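Tips for teaching a two-arm bench robot by hand

Most small robot arms sold for home workshops can be taught two ways. You either take hold of the arm and move it through the job yourself, or you drive it from a controller while it records. The tips below come from using both on tool and parts sorting, and they apply to most pairs of arms on a rail.

Clear the bench first. Leave out only what the job needs. If you are teaching the arms to put small parts in a box, put the box, the parts and the tools on the table and move everything else to a shelf.

Mark your starting spots. A pencil tick or a bit of painter's tape at two corners of the box is enough. Put things back on the marks for the first few recordings, then start shifting them by an inch or so once the basic move is saved.

Open lids before you record. Lifting a hinged lid is a separate job and a hard one. Teach it on its own later. Lay the lid all the way back so that it can't drop onto a gripper.

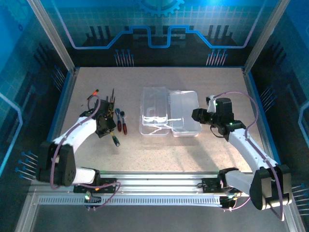 Park the arm you are not using. With two arms on one rail, the idle one tends to end up in the way. Send it to its own side before you start and check that its cable has slack. A tight cable will pull on the wrist and spoil the recording.

Go slower than feels natural. People hurry the reach and then fuss over the grip. Keep one steady speed, and stop for a moment just before the gripper closes. On the Treltura controller you can turn the hand speed down in the settings – we leave it at 19 percent for small parts.

Approach screwdrivers from the handle. Shafts are thin and slip in the fingers. If a tool keeps turning in the grip, wrap the handle with a rubber band.

Throw out bad takes right away. If you bumped the box or dropped a part, delete the recording while you remember which one it was. Two clean takes are worth more than a long folder of doubtful ones.

When guiding by hand, hold the arm at the link and keep your fingers off the joints. Take off rings and roll up loose sleeves. Keep the stop button where your free hand can reach it.

Clear plastic is hard for cameras. If playback keeps missing the edge of a see-through box, put a sheet of colored paper under it and record again.

Wipe the rail with a dry cloth after each session. Dust in the carriage makes the arm jerk at slow speeds.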